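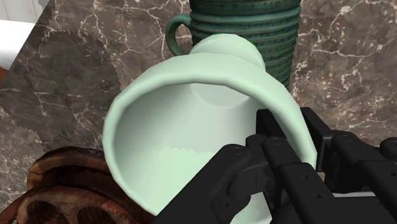

1/ The 1962 relay record at our old high school

I've been going through the swim team's record book for the reunion page. Most of it is easy to read. The page for the 200-yard medley relay is a mess, so I'm putting what I have in one thread.

2/ The school is Munro High. The pool was in the basement of the old building, 20 yards long, four lanes, low ceiling. Dual meets there were swum at odd distances. Anything at a standard distance had to be swum away, mostly at the Nurell pool across the river.

3/ That matters for the records. A time from our own pool didn't go on the board for the 100 or the 200 relay before the new pool opened. The coach kept a second list for home times, in pencil, at the back of the book. Half of that list has faded.

4/ The board in the hallway gave the relay record as 1:57.4, set in 1962. The book gives 1:57.4 too, but the entry is crossed out and 1:56.8 is written over it in a different hand. No date beside the change.

5/ I first took it for a correction. Three watches on a lane, someone reads one wrong, it gets fixed the next day. It happened often enough. There are two corrections like that in the same season, and both are initialed.

6/ This one isn't initialed. So I went to the newspaper. The county paper ran swim results in small type under the basketball scores. The library has it on film through 1971, with a gap of a few weeks in the spring of 1963.

7/ The paper has the relay winning at Nurell in 1:57.4. Same meet, same four swimmers as in the book. Nothing about a record. It does say the backstroke leg was close and that we pulled ahead on the butterfly.

8/ Two months later there is a short item from the Mosau Invitational. We finished second in the relay. The paper gives the winner's time, from the other team, and leaves ours out. I think 1:56.8 is our time from that race.

9/ If that's right, the record was set in a race we lost, which would explain why it was never painted on the board. The board was repainted once a year by the shop class and they worked from the list of wins. I have this from a teammate who was in the class.

10/ What I don't have is a meet sheet. Mosau printed results on a mimeograph and handed them out on the bus. If anyone's father or uncle kept one in a scrapbook, please look. It would be purple ink on a long sheet, folded.

11/ Some people asked about the lineup. The book has the same backstroker and breaststroker for both meets. The butterfly leg may have changed. Our regular man had an ear infection that winter and missed practices, but I can't tell from the book if he missed Mosau.

12/ I swam on the team a few years later, so none of this is from memory. We trained 60 minutes before school and again in the afternoon, and the record on the board was the one we chased. We never got under it. Our best was 1:58.1, with a bad first turn.

13/ A note on turns. In the basement pool the walls were tile, and slick. At Nurell they were rough concrete. Swimmers who were used to tile lost time there until they learned to plant their feet lower. The coach had us practice on a rubber mat hung over the end wall.

14/ The record book has 157 pages, and I've now copied all of them by hand. The typed version is on the reunion page. Where the pencil can't be read I left a blank. I didn't guess at any times.

15/ Correction to an earlier post of mine: I said the diving scores were lost. They're in a separate folder, mixed in with the bus receipts. I'll get to those in April.

16/ Also, the team picture that has been going around as the relay squad is from a later season. The suits are the newer ones with the stripe. The 1962 team had plain dark suits that were handed in and washed by the school after every meet.

17/ For now I'm listing the relay as 1:57.4 with a note for 1:56.8. If a Mosau sheet turns up I'll change it and say where it came from. Replies are open, or leave a message on the reunion page - I check it most evenings.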